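We use cookies to improve your experience on the Gasora support portal. Accept | Manage

Tenant report: kitchen circuit trips at 200 watts. Assigned to Dwight Chisholm.
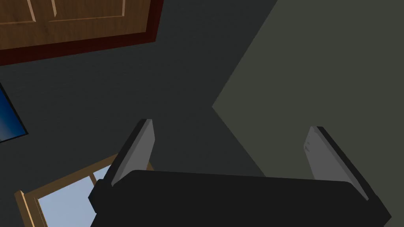
The breaker was reset at 2 p.m. and tripped again. Access to the wiring should be arranged with care.
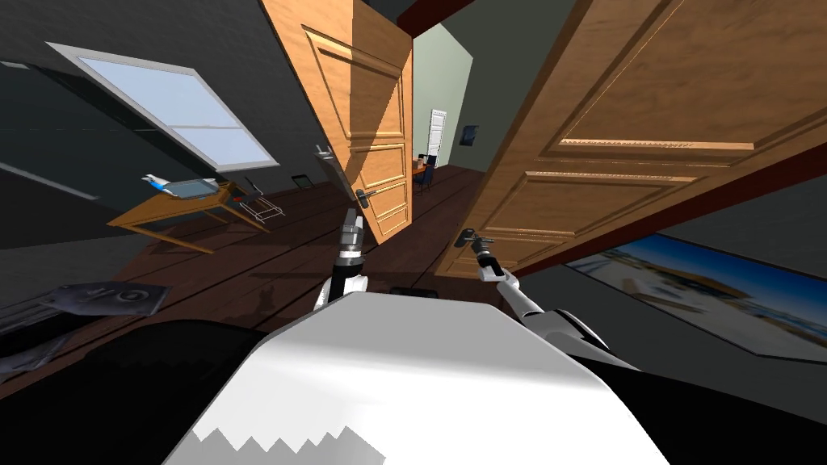 Skadel has been asked for a replacement breaker.
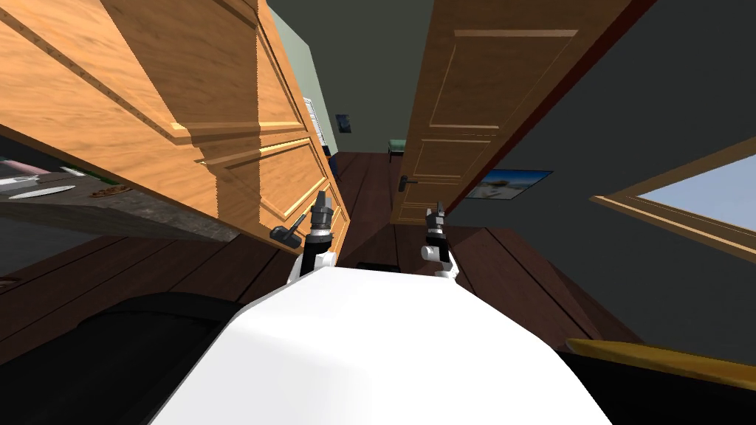

The load test at 900 watts is pending. 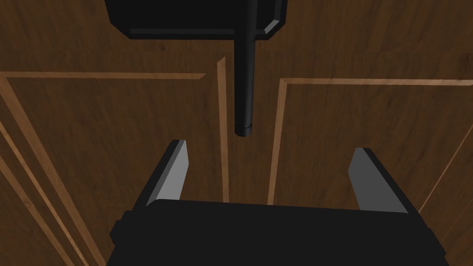
Ticket remains open until Belel confirms.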